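Storing root vegetables with the tops attached
Bollinska Household Help, Food Storage board

Posted by Fudik

I would be grateful for guidance on the storage of carrots in a shared kitchen. Our residence buys from a farm stand each Sunday, and the carrots are sold with the leaves attached. They are placed in the lower drawer of the refrigerator in the paper bag in which they were bought. By the middle of the week they bend easily and have lost much of their taste.

The house rules ask that produce be kept whole until it is used, and several residents have understood this to mean that the tops must stay on. I would like to know whether the tops should be removed, whether the carrots should be washed before storage, and whether the rule ought to be reworded. The drawer is shared with apples, should that be relevant.

Cyrill Aebischer

The tops should be removed on the day of purchase. Leaves continue to draw moisture from the root after harvest, and a carrot stored with its leaves will soften well before one that has been trimmed. Cut the stems close to the crown without cutting into the root itself.
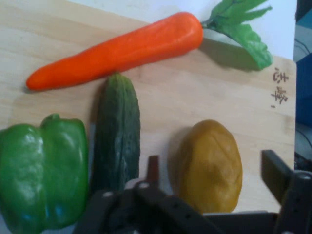
Trimming does not require any special equipment, and a plain kitchen knife is sufficient. Residents sometimes twist the stems off by hand, which is acceptable for thin stems but may tear the crown. Where the leaves spread out from a broad crown, as they do on the orange carrot on the cutting board, a single straight cut across the stems is cleaner. The leaves may be kept separately in a damp towel and used within 2 days in soup or as a garnish.

Carrots intended for storage should not be washed. Brush off loose soil, place them in a closed bag with a dry paper towel, and replace the towel when it becomes damp. Kept in this manner, they should remain firm for about 26 days. Washed carrots may be stored as well, provided that they are dried fully beforehand.

The apples should be moved to another drawer. Apples give off a gas as they ripen, and carrots kept beside them can turn bitter.

With respect to the rule, I would suggest the following wording: "Produce is to be kept uncut until use, except that leaves are to be removed from root vegetables before storage." The same practice applies to beets, radishes and turnips. For beets, leave a short length of stem in place to limit bleeding of color during cooking.

Savolainen

Agree on the apples. We also keep ours standing in a jar of cold water in the refrigerator. The water has to be changed regularly or it becomes cloudy. Carrots that have already gone soft will often recover if left in ice water for an hour, so please do not discard them.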